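Iledine desktop label printer: review after a quarter of asset tagging

Supplied by Tseng, firmware as shipped. Tested with polyester and polypropylene rolls, resin ribbon.

The Iledine is a thermal transfer printer for small labels, sold mainly to firms that need barcodes on equipment and shelving. It sits between the handheld tape printers and the floor-standing industrial units. We used it to re-tag the contents of two workshops and a stores area, a job that came to 2,290 labels including reprints. The previous tags were laser-printed paper under a clear film, and most had lifted at the corners.

Setting up

Loading the ribbon takes a few minutes the first time. The path is printed inside the lid, but the diagram shows the ribbon from the opposite side to the one you load from, and we put it in backwards once. Calibration feeds out three blank labels and then stops at the correct gap. It has to be repeated when changing from polyester to polypropylene, and the printer does not prompt for it. If the first label of a new roll comes out low, this is the cause.

The driver installed without trouble on two machines. On a third it appeared as a generic text printer until the cable was moved to another port.

Print quality

Text is clean down to small sizes. Linear barcodes scanned at the first attempt with both of our readers, provided the darkness setting was kept in the middle of its range. At the highest settings the narrow bars fill in and the reader becomes hesitant. Square codes are more forgiving and we switched to them for anything smaller than a power supply.

White on black is poor. Large solid areas show faint banding across the feed direction, and slowing the print speed reduces it without removing it. For warning labels with a solid header we would still order them in.

Durability

Sample tags were fixed to a lathe guard, a solvent cabinet door and the underside of a steel bench in January. The polyester ones are all legible. The tag on the cabinet door has lost a little density where it is wiped down, but still scans. Polypropylene marked easily with a fingernail and is suitable only for shelf edges and boxes.

Adhesion is good on painted metal and smooth plastic. On textured cases the standard adhesive holds at the high points only. Bivum sells a thicker adhesive stock in the same width, and it feeds properly provided the tear bar is left open. 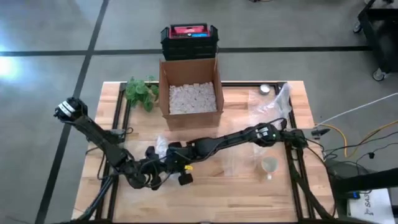
Software

The bundled program, Jerkport, is the weakest part of the package. It reads a spreadsheet and fills a template, and it does this reliably. However, it remembers only the last 7 files, it resets the serial counter if the template is renamed, and the preview does not match the printed margin. Leading zeros are dropped unless the column is set as text before import. We lost a batch of 99 labels to that. Printing from other label software through the driver avoids all of these faults.

Running costs and price

The printer costs 229 without a cutter. One ribbon lasted for around two rolls of our size. Ribbon and labels do not run out together, so keep a spare of each.

Noise is low enough for an office. The lid latch feels thin and has started to rattle, though it still closes.

Verdict

Recommended for polyester asset tags in moderate quantities, used with third-party software. Not recommended for solid colour signs or for outdoor plant, where an engraved or screen-printed metal plate remains the better choice. The optional cutter was not tested.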